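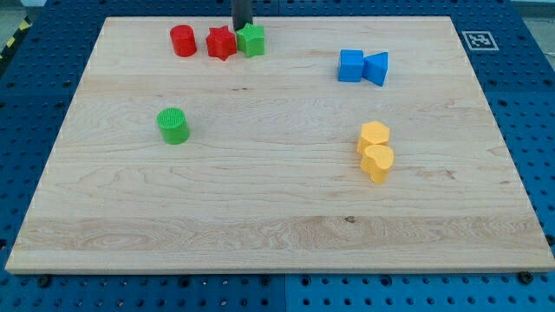

How do you teach a robot arm a task without writing out every movement?

You do the task through the arm a number of times, record what the arm did and what the camera saw, and train a program to copy it. This is called learning from demonstration. The person can either push the arm around by hand or steer it from a separate controller. We tried both.

Project report, Robotics Option, Clarham College
June 2019

1. Background

Our group worked on the Jevbridge bench, which the department shares between three courses. The task was to move plastic shape blocks across a wooden board on a short instruction such as "push the green cylinder to the blue cube". The blocks come in red, green, blue and yellow, two of each color, and the shapes are all different except for the cylinders. An instruction that says only "the cylinder" is therefore not enough, and we made a rule that both color and shape must be named.

We chose pushing over picking up. The arm holds its tool at a fixed height and moves it in two directions only, so the person in control has less to think about. A push can still go wrong in plenty of ways. Cylinders roll off the side of the tool, and the star catches on its neighbors.

2. Guiding by hand

In the first weeks we used the arm's free-drive mode and moved it by holding the wrist. Everybody learned this in a few minutes. The trouble was the recordings. Our hands and sleeves covered part of the board in most of the video, and the program was later supposed to work from the same view with no hands in it. The paths were also shaky near the far side, where we had to lean over the table.

We kept 48 of these recordings for comparison and stopped there.

3. Steering by remote control

For the rest of the project we used a game controller connected through Bilari, the teleoperation program left to us by last year's group. The left stick moves the tool, and one button marks the end of an attempt. The operator sat at the side of the table and looked at the board directly - the delay on the video window made it hard to use for steering.

Remote control took longer to learn. Most of us overshot at first and pushed the block past its target. Lowering the top speed in the settings helped more than practice did. By the end we had 295 usable recordings. An attempt was thrown out if a block left the board or if the operator went for the wrong one.

We did not put the blocks back in set places between attempts. Each attempt began from wherever the last one ended, which saved time and gave more varied layouts.

4. Problems

The position of the board was checked against the square marker beside it. In the second month somebody bumped the camera mount and we lost an afternoon of work before noticing that the numbers had shifted. We now run the Cheema calibration script before each session.

Blocks touching each other were the hardest case for the operators as well as for the program. To part a close pair you have to come in from the side with the tip of the tool, and our operators did this in different ways. The trained program seemed to mix them and often stopped halfway.

5. Left to do

The group starting in September should agree on one way of parting blocks before recording anything. They should also record more instructions that use yellow, as we were short of those. The recordings and the operator notes are in the Jevbridge shared folder, sorted by session.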